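1/10/26
by Tín Giáp

Pre-session checklist, remote demonstrations, kitchen set (simulated). Lillau build, revised after the July mess. Comments are mine. Complaints are yours, and there is a tab for them.

1. Scene loads without errors. PASS.
Took two tries. The first gave me a counter and no cabinets under it, like a magic show. Reload, don't improvise.

2. Arm powered up in the sim and clear of the counter edge. PASS.
Clear by a hair. If the upper arm is grazing the stone at start, every demo from that session inherits the graze, and the robot will learn it faithfully. It learns our bad habits faster than our good ones.

3. Mixer head and whisk checked before the arm goes near them. PASS, with a note.
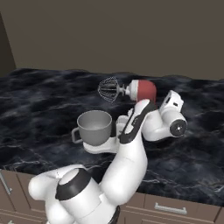 Tín Giáp

Note on item 3. The whisk is up out of the bowl, which is how we want it for this task. The forearm comes in very close to the red head from the operator's side, and from this view you lose the column behind it. Do not judge clearance from one camera. Cù did, and we have 26 demos of a robot politely shoving an appliance.

4. Hand controller paired, dead-man switch tested. PASS.
Let go of the switch and the arm must stop. Let go of it three times. Yes, even though it's a simulation and the worst you can break is marble that doesn't exist. The same controller drives the real arm at Silton, and your thumb doesn't know which one it's talking to.

5. Controller drift at rest. FAIL, then PASS.
Put it flat on the desk and watch the arm. It wandered left, slowly, like somebody leaving a party. Recalibrated. Log the serial number if yours does this too, because I suspect it's one unit making the rounds.

6. Wrist view live and not lagging. PASS.
Wave the gripper a little and see that the picture keeps up. If it stutters, stop. A demonstrator who can't trust the wrist view starts overcorrecting, and the recording looks like a man hunting for his keys.

7. Approach to the mug, slow speed only. PASS, with grumbling.
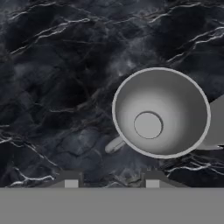 Come in low speed, stop short, look at where the handle is, then decide on your grip. In that order. Last round I watched people decide first and look second, and the playback is painful. The neighbor on the right-hand side is close enough to the mug to be a nuisance, so don't swing wide that way. If you can't get a pad on each side without nudging something, back off and start the demo over. A restart costs you 17 seconds. A nudge in the training set costs me an afternoon.

8. Gripper closes on command and opens on command. PASS.
Both. People forget the second one.

9. Bad takes marked as bad. NOT CHECKED.
I ran out of session. Episode 3565 is the one to look at first, since somebody labeled it "fine I guess." That is not one of the labels.

10. Files saved to the Prostport drive under your own name. PASS.
Mine were. I can't speak for the person who saves everything as "test."

Open items: item 9, and the drifting controller from item 5. Next operator signs below mine before touching the arm.

2 comments
17 shares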